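Re: [trandari-users] Planner rejects start state near sliding panel (bedroom world)

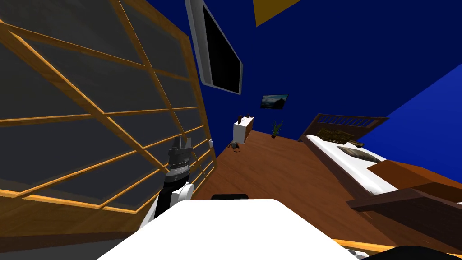 Bedroom world, head camera view, arm beside the lattice panel

Hi Corentin, all,

I've had a go at reproducing this with the bedroom world and the current Trandari main branch. Replies are inline, longer notes at the bottom.

On May 2023, Corentin Guillot wrote:
> I am on the Vi release with the default planning config. When the
> base is parked next to the big lattice panel, any plan request for
> the arm comes back straight away with START_STATE_IN_COLLISION.
> The viewer shows the gripper clear of the panel. I can drive
> the base back a bit and then everything plans normally.

Same result on my machine. The attached render is from the head camera at the moment of a rejected request. The gripper is pointing up in front of the panel and I can't see any contact, and the physics engine reports none either. So the simulator and the planning scene disagree, and the planning scene is the one that's wrong.

> I first suspected the self-collision matrix because the forearm is
> close to the body in this pose. I disabled the forearm/body pair and
> nothing changed.

Please put that pair back. It isn't involved here, and with it disabled you can get plans that sweep the forearm through the torso shell. If you turn on contact reporting (planning_scene/report_contacts: true) you'll get the link names in the log. Mine were:

 contact: wrist_link <-> sliding_panel_0/hull
 contact: gripper_base <-> sliding_panel_0/hull

The "hull" suffix is the giveaway. The world importer reads the panel mesh, sees that it has more than 2000 triangles, and swaps in a single convex hull for collision. All the slats in the lattice are modelled separately, so it goes over the limit easily. For a flat closed panel a hull would be harmless, but the mesh for this one also includes the guide rail and a handle that sticks out into the room. The hull gets stretched to take those in, and you end up with a wedge of solid space in front of the panel that doesn't show up in the viewer unless you switch the display to collision geometry.

> Is there a way to see what the planner thinks is there? The octomap
> display looks fine to me.

In the viewer, Displays > Planning Scene > Geometry, and change Visual to Collision. The octomap won't show it. It only holds what comes in from the depth camera, and objects imported from the world file are added separately as named objects.

> The other thing is that the perception node marks the panel as free
> space in places. Is that related?

It's a separate problem, though you'll run into it as soon as you fix the first one. The panes are translucent and the simulated depth sensor handles them according to the material's alpha value. Below the cutoff, the ray passes through and returns whatever is behind, or nothing at all. The slats come back properly, so you get a grid of occupied voxels with holes in it. If the voxel size is small enough, the planner will consider putting a finger through a pane.

There are two ways around that:

1. Set depth_alpha_cutoff to 0 in the sensor config. Every surface is then opaque to depth. It's the simplest option and it's what I use for planning tests.

2. Leave the sensor alone and rely on the imported collision object for the panel, with the octomap masked inside it. This is closer to what you'd do with a known map, but it depends on the collision shape being sensible.

> Last question, is it safe to just raise the padding threshold or
> shrink the hull? I need this working for the reach benchmark.

I wouldn't shrink it. A scaled hull pulls in from every side, so you would lose coverage at the ends of the panel before you got rid of the wedge at the front. Padding is already at zero for world objects in the default config, so there's nothing to gain there.

What worked for me was overriding the collision shape for that one object. In the world file, under the panel entry:

 collision:
 mode: boxes
 parts:
 - panel_body
 - rail
 - handle

The part names have to match the groups in the mesh file. "boxes" fits one oriented box per part, so here you get 3 boxes in place of the hull. Reload the world (restarting the planner alone isn't enough - the importer caches shapes in ~/.trandari/shapes, so delete the cached file for the panel as well). I was caught by the cache on my first attempt and spent a good while looking at an old hull.

With the boxes in, I ran 40 plan requests from the same base pose, with random goals in the reachable space over the bed side of the room. None were rejected at the start state. 2 failed with a timeout, and both of those goals were low down near the footboard, where I'd expect trouble anyway. I haven't tried the reach benchmark itself.

A couple of other things I noticed while I was in there:

- The head camera transform is published with the neck roll included, but the self-filter in Vi uses the transform without it. With the head tilted hard over, as it was for the render, the filter mask doesn't line up with the body and part of the white shell leaks into the octomap as an obstacle. It clears once the head is level. Truvholm has a patch for this on their fork and I've asked if they'd be willing to send it upstream.

- The importer prints its "simplified to hull" message at debug level. I think it should be a warning, with the object name and the triangle count. I'll open a merge request for that one today unless someone objects.

- The Tollberg planner plugin does its own start state check and gives a different error code for the same condition (INVALID_MOTION_REQUEST). If anyone has been seeing that code near large meshes, try the collision view before you go digging through the request.

As for a proper fix, I'd like the importer to try a convex decomposition before it falls back to a single hull. We had a branch for this back in November but it stalled over load times on the bigger worlds. With the shape cache in place the cost is only paid once per mesh, so it may be worth picking up again. If you've got a world with a lot of dense furniture meshes and don't mind running a load test, let me know off list and I'll send you the branch.

Corentin, could you try the boxes override with the cache cleared and post the contact log if it still rejects? Your planner config would help too, the whole file please and not only the section you changed.

Cheers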